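Donkey sanctuary at Omden opens a second paddock for older animals

2025-10-12

The Trusness Donkey Sanctuary, on the road behind Omden, has opened its second paddock. It is meant for donkeys who are too old or too weak to live with the main herd. The first three animals moved in this week, and according to the founder, Viera Štěpánek, they were eating quietly after one hour.
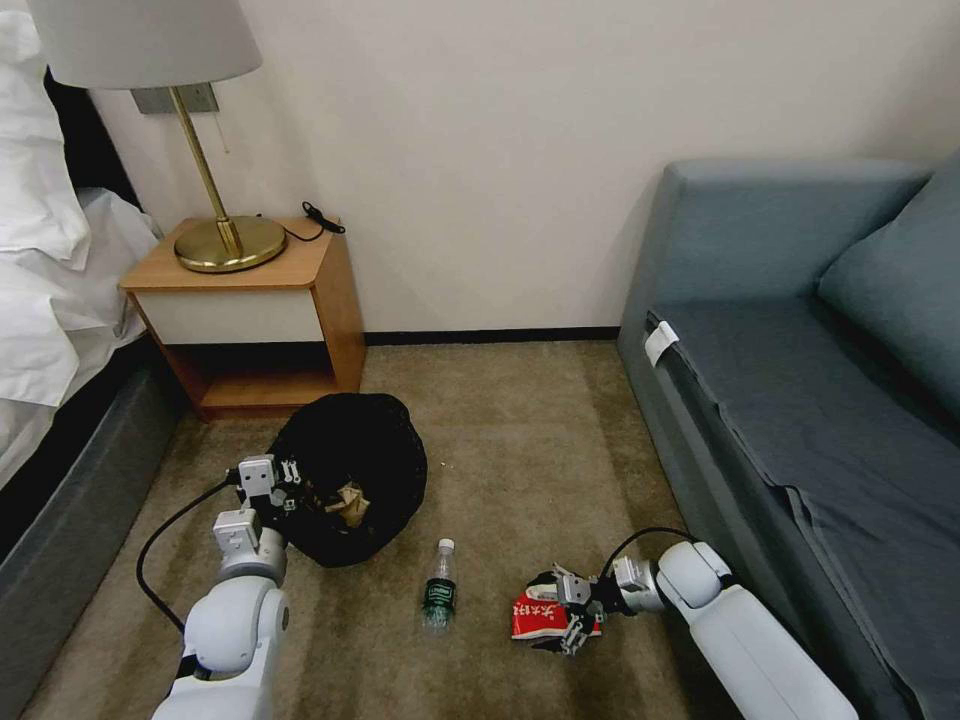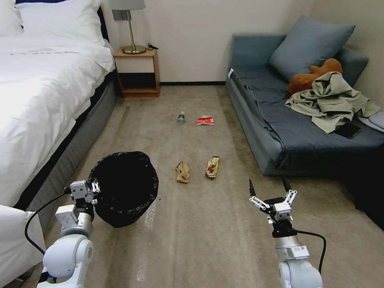 The sanctuary takes donkeys from owners who can no longer keep them, and also from farms where they have been neglected. It began eight years ago with one donkey, a grey gelding with the name Filip, whom Ms. Štěpánek bought from a neighbour for the price of his hay. Filip is still living there. He is one of the three who now have the new paddock for themselves, together with two mares, Clalik and Moth.

"With a horse, people see the trouble early," said Ms. Štěpánek. "A donkey stands still and says nothing, and you think he is fine. Then you look in his mouth and he has almost no teeth left."

Bad teeth are the main reason for the new paddock. An old donkey who cannot chew long hay must receive soft feed several times a day, and in a big group the younger ones push him away from the bucket. Until now the staff had to tie up the stronger donkeys at each feeding, and this took a good part of the morning. Now the old ones have their own gate, their own shelter and a water trough with a lower edge.

The ground was also a problem. The main field is green and wet in spring, and too much rich grass can make a donkey seriously ill in the feet. The new paddock has a large area of gravel and sand, and only a narrow strip of grass, which can be closed with a movable fence. Clalik arrived in April with hooves so long that she could not walk properly. The farrier has trimmed them every few weeks, a little each time, and she now walks the whole length of the fence without stopping.

Luminița Olteanu, the veterinarian who looks after the herd, examined all three animals before the move. She said she was satisfied with Filip's weight, but she would like to see Moth a little heavier before the cold months. A donkey's coat does not keep out the rain as well as a horse's coat, and for this reason the shelter was made deep enough that the animals can stand well away from the opening.

"They should always be two," Dr. Olteanu said. "If one must go to the clinic, the friend goes also. I have seen a donkey stop eating only because the other one was gone for a night."

The sanctuary follows the same rule when it finds new homes. It does not give a single donkey to a household that has no other donkey, and a goat or a pony is not accepted as a replacement. Some families are disappointed by this, Ms. Štěpánek said, but most of them come back later and ask for a pair.

The cost of the fence and the shelter was covered by donations, among them the money from a hay sale in the village and a gift from a former visitor who wishes to stay unnamed. The feed for winter is not yet fully paid. The sanctuary is still looking for about 50 bales of clean barley straw, which donkeys can eat safely in larger amounts than hay. Farmers who have straw to sell or to give are asked to telephone before they bring it, as the barn door is narrow and the big round bales do not go through.

Visitors can see the main herd on open afternoons, as before. The new paddock can be viewed from the path only, and the donkeys there should not be fed. Bread, apples and carrots are a choking danger for animals with few teeth, also when they are cut small. Dogs must stay in the car.

People who would like to adopt a pair can ask for the form at the gate. A member of the staff will visit the home before any decision is made.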